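Giving your desk a proper clean (and keeping it that way)

I put this off for most of the winter, I'll admit, and by May the desk in our back room was wearing a film of dust and tea rings that I'd stopped noticing. It took me 34 minutes from start to finish, with the radio on, and I've done it the same way ever since.

What you'll need

A soft towel you don't mind getting grubby, a second cloth for drying, a drop of washing-up liquid and 200 ml of warm water in a bowl. My friend Lovely Pangilinan swears by a splash of white vinegar as well, but I find the smell hangs about all afternoon, so I leave it out.

Step one: clear most of it

Take the papers, mugs and chargers off first and put them on the bed or the floor, wherever there's room. I used to insist on taking every last thing away, but a few small bits can stay and be shifted as you go – they're no trouble, and you'll want a pen handy in any case for jotting down whatever you find has run out.

Step two: set out your cloths

Fold the drying cloth and keep it to one side, then open the towel out near the front, where your hand falls on it naturally. A fluffy one is lovely for dust. Mine is a pale aqua thing that started life in the bathroom, and it has a good many more desks left in it.

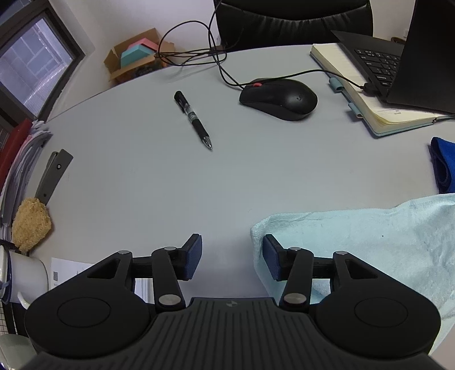
Step three: wipe from the back

Dip a corner of the towel, wring it out hard, and start along the far edge. Work towards yourself in long, slow strokes, turning to a clean patch whenever the one you're using looks grey. If your desk has a curved edge, follow the curve round with your fingers behind the cloth, and go back over it once more before you move on.

Step four: the mouse and the pen

Unplug the mouse and give it a wipe with a barely damp corner, then run the cloth down the cable. Pens get sticky around the grip, so do those too.

Step five: dry and put back

Go over everything with the dry cloth, then leave it for 9 minutes while you make yourself a cup of tea. Put back only what you use every day. The rest can wait in a box, and mine is still waiting on the landing.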